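Features > City Life > The Long Spin

The Long Spin

My washing machine died in April, and I have been a launderette man ever since. Brombridge still has 2 of them. I tried both and settled on the one in Riviere Street, mainly for the dryers.

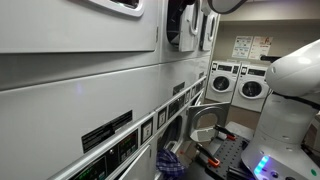

They are stacked two high, grey as a wet bank holiday, and everyone has a favourite. Regulars favour the upper row, which spares the knees. I used to scoff at this. I now cross the room for an upper drum and glare at anybody who gets there first.

A new dryer at home would cost me 800 pounds, plus a row about where to put it. The launderette costs me coins and an evening, and I have read 900 pages of a very poor novel there. Both socks usually make it home. The duvet cover still eats everything else.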